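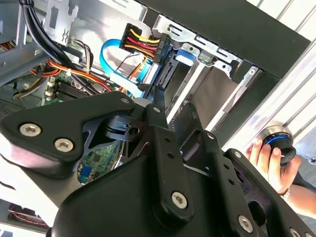
Monday, late

Gripper day at last. I've been putting off the comparison since the Wikov fingers turned up, and Styliani Karamanlidis finally cleared the bench at Londbridge for me, so no excuses left. I took the old desktop tower as the test piece again (horrid thing to reach into, wires everywhere, which is why I like it!) and went through my list.

1. Getting in past the cables. I had the Cusi parallel pair in my head the whole time as the thing to beat. They're slimmer, and they cost us almost 400 less, but they can't curl at all. The linkage fingers are a lot of black metal and plastic to bring near a motherboard, and I caught myself holding my breath over those red and yellow power wires. I want the approach angle steeper next time – must write that into the Naltis controller before I forget.

2. The drive and its blue latch. What I care about most is the middle finger, and whether I can get it up close beside the drive without the outer ones fouling the casing. The wrist camera has an awful time with the bright light behind, all white in the top corner and the gripper nearly black. The label on the drive is hopeless to read at that angle as well. Blinds, or a lamp. Ask Styliani.
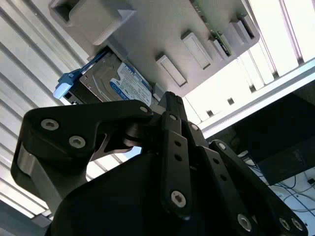

3. Coming at it from above. Much happier with this view. I get the board, the CPU socket, the RAM slots, even the DELL on the motherboard, and the blue caddy is so easy to pick out against all that green and silver. I'd stick with this camera position for everything if the palm didn't eat up so much of the picture.

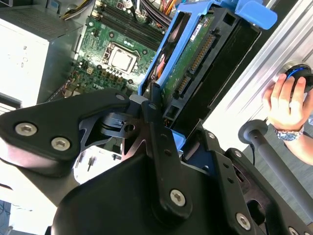

4. Still to do. Same again with the Cusi pair, same two approaches, then the soft pads if they come in February. Drop the speed limit on the Naltis. Find the small hex key, which has gone walkabout again. And eat lunch before three o'clock for once.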